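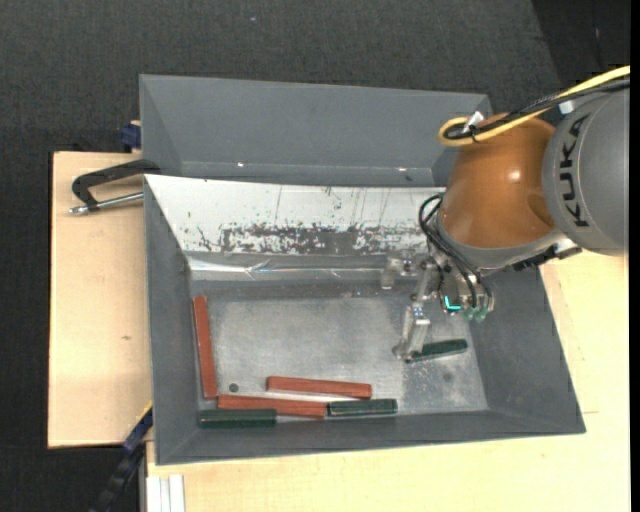 Grey bin, white panel at the back

Print this post | E-mail this post

Interfacing, weights and what they do to a bag

I have now made the same tote four times with four different interfacings, and the September notes are long enough to be worth typing up. The pattern is the Bindach, the medium size, with a boxed base and two outside pockets. The outer fabric was the same plain cotton canvas each time and the lining was quilting cotton from the remnant shelf.

The first version used a light woven fusible, sold by Jarkier as number 109. It goes on easily and takes a steam iron without bubbling. The bag folds flat and looks like a shirt. It will not stand up. For a shopping bag that lives in a pocket I would use it again.

The second used Jarkier 906, a firm non-woven. This needs a dry iron, a damp cloth and more patience than the leaflet suggests. I pressed each section for the stated time and the corners still lifted, so I went round again from the wrong side. Once it had cooled on the board it held. Move it while warm and the bond creases, and those creases do not come out. I have two of them on the front pocket.

The third was sew-in canvas, cut to the finished size and caught in the seams by a narrow strip of cotton tape. It is the slowest method, but there is no glue to fail in the wash. Trim the canvas out of the seam allowance before boxing the corners, or the machine will be sewing through eight layers. Mine stopped at six and I finished the rest by hand wheel with a 100 jeans needle.

The fourth was foam, Ovelo 200, one side fusible. It quilts well and the bag stands by itself. Turning it through the gap in the lining is unpleasant. Leave a bigger gap than the pattern says, and do the topstitching with a longer stitch and a walking foot. The presser foot on its own pushes the top layer forward and the side seams end up out of line.

Sumaiya Khan wrote to ask whether the 906 can be used with foam. I tried a sample square and found it too stiff to turn - fine for a flat base insert, no good for the sides. She also asked about the Sikder cotton thread. I had a 400 metre reel and used it for all the topstitching with no breaks, though it sheds a fair amount of lint into the bobbin case.

I am keeping the sew-in version for daily use. The handles on it are too long and I will take them up when I next have the walking foot on.

Print this post | E-mail this post

Recent posts
Setting a magnetic snap without a washer
Pressing cloths compared
Bias tape from a fat quarter
Cleaning glue off an iron
Zip pockets, second attempt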